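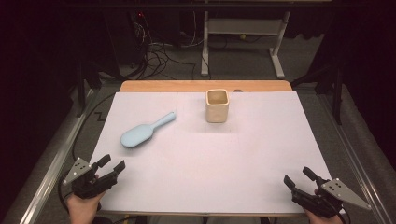 Tabletop with a square cream-colored ceramic cup and a light blue plastic utensil.

Rikex Household Words
A word list of everyday kitchen and home items, with regional variants

Version 6, last updated 11 April 2020
Maintainer: Nawal Abdel Rahman

What this is

Rikex is a list of 2000 English words and short phrases that people use for things in the home. Each entry gives one common name for an item, any other names we collected for it, and a note on where those names are used. It was put together for people who write shopping apps, recipe sites, store catalogs and language lessons, and who need to know that a spatula in one house is a turner in the next.

The list covers American, Canadian, British, Irish and Australian English. American English has the most entries and is used for the main name throughout. Where two names are equally common in the US, the shorter one is listed first.

Where the words came from

Most entries came from a written survey run out of the Colter office in December. People were given a plain definition ("a small open container you drink coffee from") and asked what they would call it at home. Answers were typed in as written, then checked for spelling. The Hegazy notes, a set of handwritten index cards on kitchen terms, were typed up and added in version 4.

No words were copied from published dictionaries.

Files

words.csv: the full list
regions.csv: region codes and what they stand for
notes.txt: longer comments on 30 entries that did not fit in the table
changes.txt: what changed in each version

Columns in words.csv

id: a whole number, never reused
main: the main name
other: other names, separated by semicolons
region: one or more codes from regions.csv
room: kitchen, bath, laundry, bedroom, yard or general
checked: yes or no

If a cell in "other" is empty, we have no other name on record. It does not mean there isn't one. Files are saved as UTF-8 with Unix line endings. Excel may turn the region code for Ireland into something odd on import, so set that column to text first.

Known problems

The words for dishcloth, dishrag, dish towel and tea towel overlap a lot and the region codes for them are weak. Treat them with care.

"Scraper" appears as another name under 6 different entries. This is correct and should not be merged.

Yard tools are thin. There are 20 of them, and Australian names are missing for most.

Brand names used as common words are left out, even where people use them every day. A separate list of these, called Grerkari, is planned but has no files yet.

Version 3 had the codes for Canada and general swapped. If you still have that copy, replace it.

Corrections

Send the id, the change you want and where you have heard the word used. One change per message is easiest to track. Please don't send edited copies of the whole csv.

License

Free to use and change for any purpose. Credit to Rikex Household Words is welcome but not required.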